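Buying a picking cell: the questions we keep getting

Updated June 2, 2024, after Hannelore Kuster in purchasing asked, quite reasonably, where the money goes.

Do we need a robot at all?
Possibly. Lundley sites that sort mixed small parts all day usually do. If you pick one kind of part twice a month, buy a stool and a good lamp.

Why do we plan the cell in simulation first?
Moving a pedestal on screen costs an afternoon. Moving a real one costs an afternoon, a drill, and the goodwill of whoever owns the floor. Alper Bozkurt builds the virtual cell from your measurements, so please measure. "Fairly big" is not a width.

Can one gripper handle all our parts?
Ask before you order, and send us the awkward parts along with the handsome ones. Rings and hollow cylinders are friendly enough on their own. Let them overlap and you'll want to see the trial before signing anything.

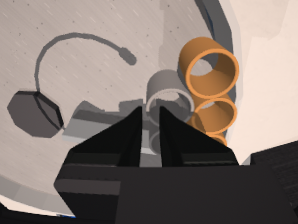
Simulated trial: two-finger gripper at an upright cylinder, orange rings to the right.

What does the first budget need to cover?
Arm, gripper, pedestal, cabling, bins, installation and training. People remember the arm. Put at least 3000 euros aside for fixtures and small hardware, and another 900 for spare fingers. The Gökçe site left spares until "next year" and spent most of December discovering what delivery times are.

How much room should we allow?
More than the arm's footprint. Draw the full reach, then add whatever must stay nearby: bins, drawers, shelving, the box of things with no home. İlker Dağdelen will check the drawing before it goes to a supplier.

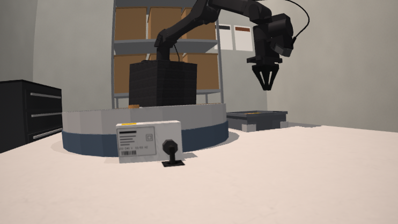
Check the power supply while you're at it, including every small unit that plugs in beside the arm. An input range printed on a label tells you what that unit accepts and says nothing about whether there's a socket within reach. Gudano had a lovely layout and one socket, behind a cupboard.

How long does it all take?
Allow 18 weeks from approved drawing to handover. Yavuz Çınar keeps the schedule and is immune to flattery.

Should we lease or buy?
Buy if your parts are settled. Lease if the design team still says "nearly final". The Ekura lease runs for three years and can be ended early, at a price - read that page twice.

Who signs it off?
Your site manager, then Şükran Yazıcı. She'll want the part list, the floor drawing and two quotes. One quote and a hopeful covering note will come straight back.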